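How Robots Learn to Use Their Hands
A guide for young readers from the Trukora Student Robotics Program

Your hands are very good at their job. When you pick up a pencil, your fingers know how far to open, where to close and how hard to squeeze. You do not have to think about any of these steps. A robot has to be taught every one of them.

In the Trukora program, students in grades 5 through 8 build a small robot arm and teach it to pick up everyday objects. The program is led by Mr. Shahzad Tanoli and meets after school in the technology room at Skornholm Middle School. This guide explains how the students do their work.

What is a gripper?

A gripper is the part of a robot that holds things. The student gripper is called Zellelell, a name chosen by a vote of the class. It has 2 fingers, and each finger is moved by a small motor. A soft pad on the tip of each finger helps it hold smooth objects.

Most people have four fingers and a thumb on each hand, so a gripper with only 2 fingers may seem to be at a disadvantage. However, people often use only the thumb and one or two fingers when they pick up something thin. Engineers call this a pinch grip. Zellelell was built to copy it.

Watching hands first

Before the students write any computer code, they study how people hold things. Each team chooses a group of objects and looks closely at the hands that hold them. Where does the thumb go? Do the fingers stay straight, or do they bend? Is the object held in the middle or near one end?

One team chose kitchen tools. A spatula is a difficult object for a robot because it is long and thin in one place and wide and flat in another. If the gripper closes on the wrong part, the tool may tip or turn.
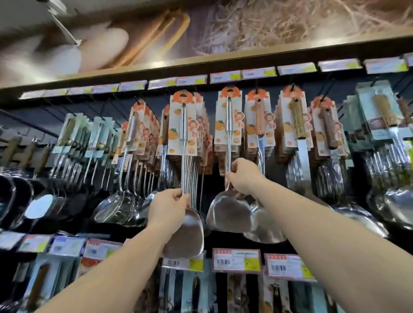
Two steel spatulas on a store display. Each hand holds the thin shaft, above the wide blade.

The team drew a side view of a spatula and marked the shaft as the best place for Zellelell to grip. They also noted a second problem. Tools in a store hang close together, and many of them are shiny. A robot that uses a camera to find objects can be confused by bright reflections. It may also have trouble telling where one tool ends and the next begins.

Teaching with examples

A computer can learn from examples. Students collect pictures of many objects and draw a line around the part that should be held. This is called labeling. Last year the teams labeled 644 pictures. The goal for this year is 900.

The computer then looks for patterns in the labeled pictures. When it is given a new picture, it makes a guess about where to grip. Some guesses are wrong – a long handle and a long shadow can look very much alike. Students write down each mistake and add more pictures that may help.

The Mayrhofer Challenge

Each May, the teams take part in the Mayrhofer Challenge. Every robot must lift 5 objects, one at a time, and place them in a tray. Points are given for careful handling as well as for speed. Teams must also show the judges their notebooks and explain one thing that did not work.

Try it yourself

Ask an adult for a wooden spoon, a plastic cup and a sock. Pick up each one using only your thumb and first finger. Then put on a pair of thick winter gloves and try again. Draw each object and mark the spot where your fingers touched it.

Words to know

Gripper: the part of a robot that holds objects.
Pinch grip: a way of holding something between the thumb and one or more fingers.
Labeling: marking pictures so that a computer can learn from them.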